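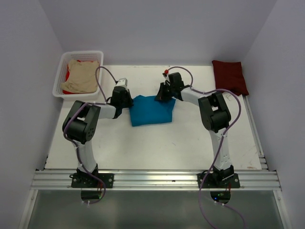

Packing Light and Doing Laundry on the Road: Your Questions

I get a lot of mail about my packing list, and most of it asks the same handful of things, so I finally put my answers on one page. I travel with one small backpack, I wash clothes as I go, and I have opinions! Last updated 2020-07-05.

How many shirts do you really bring?

Four. One on me, two in the bag, and one that I keep clean for dinners or a long bus ride home. People write back and tell me I must smell terrible, but I wash something nearly every night (it takes me less time than brushing my teeth, or close to it) and I've never run out. Seven pairs of underwear and socks is my one luxury.

Cotton or something fancier?

I still love a plain cotton T-shirt. It's cheap, it's comfy, and you can replace it in any town. The trouble is drying. A thick cotton shirt hung in a damp room in Plorkport was still clammy when I had to check out the next morning, and I wore it anyway, and I was grumpy until lunch. If you're going somewhere humid, go thin. Merino is lovely but I've shredded two of them on backpack straps, so I'm a little bitter.

Do you roll or fold?

Fold! I rolled for years and then switched. Flat folded shirts stack into a block that slides right down the back of my pack, and I can see what I have without pulling everything out. Lay the shirt flat, smooth it with your hands, sleeves in, then in half and in half again. Rolling is still great for pajamas and anything you don't mind looking slept in.

How do you wash things in a sink?

Warm water, a little soap, push and squeeze, let it sit while you shower, then rinse until the water runs clear. Don't wring it like a mop. Roll it up in a towel and stand on the towel instead, which gets out far more water than my hands ever could. Bring a flat rubber sink stopper, too. Half the sinks I meet either have no plug or have one that leaks.

What soap do you use?

Whatever's around. I used to carry a bottle of Riedl liquid, and it was fine until it opened inside my toiletry bag on the ferry to Mestik. Now it's a bar in a tin. Hotel shampoo works in a pinch, just rinse twice.

What about colors? Can I wash it all together?

I do, mostly, after the first couple of washes. New red things are the exception and I will not be talked out of that. A red bandana turned my favorite beige shirt a sort of sad salmon, and it's been my painting shirt ever since. Wash anything new and bright by itself at home before the trip.

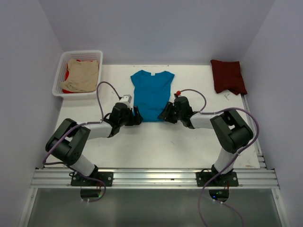

A blue T-shirt spread flat, with beige and red things in the basket.

Is a laundromat worth it?

On anything longer than a week, yes. It's the only way I get jeans properly clean, and I kind of like sitting there with a book. Bring small change and don't count on the change machine. In Mestik the last wash went in a good hour before closing, so check the sign on the door first and save yourself the walk.

What size bag do you carry?

Mine is a Jilis backpack that I bought used for 50 dollars, and it's had 83 nights out with me so far. The zipper on the front pocket sticks and I keep meaning to wax it. I wouldn't tell you to hunt down the same one. Take your folded pile to the store, put it in the bag, and walk a few laps with it on. If the clerk looks at you funny, walk another lap.

Do you have a printable list?

Not yet! I'm hoping to have one up in August, with a warm weather version and a cold weather version. The cold one is giving me trouble because I can't decide about the second sweater.

Can I send you my own list?

Please do, I love reading them. Use the contact form and tell me where you're headed and for how long. I'm slow to answer when I'm traveling, but I do read every one.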